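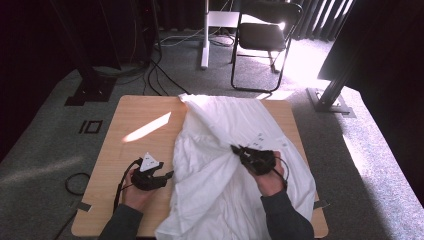 Page 3

Ticket: white item creases again during folding
Opened by: Halima Wike
Site: Clestley, garment room
Status: open

Folding at the square wood table. The white piece is too long for the top and hangs off the near right side, so the fold pulls out of line. Small dark marks on the fabric, near the center right. Not known if they are print or stain.

Tried: turned it to lie corner to corner. Still bunches. Smoothed by hand for 5 minutes, same result.

4:10 pm, reply from Kulent desk: fold the overhang in first, then the sides. Leave the marks alone until checked against the Plelura item sheet. Close the curtains if sun on the tabletop makes creases hard to see.

Next: retry in January with the longer table.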